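How do you store a squeeze bottle with a pointed nozzle so it doesn't ooze?

Posted in Craft Room & Shed by Dušan Zelenák

I've finally sorted my glue and dye gear into colours, more or less: pink tub, yellow test tube rack, orange wooden shelf rack. The squeeze bottle with the red nozzle cap lives standing up in the tub for now.

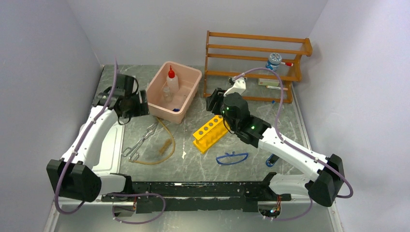
Marnie_K
Keep it upright, full stop. I stored mine on their sides in a drawer for a whole winter and the drawer is now permanently stuck to its own liner. A shallow tub is good as long as the bottle isn't so tall that it tips when you grab something else. Mine did until I put a jar beside it for company. Also wipe the tip before the cap goes back on!

Dušan Zelenák
Thanks Marnie. I should have said what goes in it: watered-down PVA, mostly, and sometimes fabric dye. The dye is what worries me because the bench is grey with a marble pattern and I'd like it to stay that colour. I did look at a proper bottle caddy from Hrnčiar but it was 599 and I nearly fell off my stool.

tobyfromthehill
599 for a caddy?? Get a tub from the two dollar shop.

Glenys P.
For dye I'd do a few things differently. Don't fill the bottle past 70 per cent, and squeeze a little air out before you cap it. When the shed warms up in the arvo the air inside expands and pushes liquid up the nozzle, so a very full bottle will dribble even standing up. Fold an old face washer into the bottom of the tub (ours is a horrible brown one, nobody misses it) and wash it separately!

PVA is a different problem, it dries in the tip. I keep a dressmaker's pin in a cork and poke it through before I start. If it's really blocked, soak just the nozzle in warm water overnight. I wouldn't use the same bottle for both, either. I did that once and got pale blue glue all over a birthday card.

As for the test tube rack, mine holds paintbrushes, handles down. The fat ones don't fit.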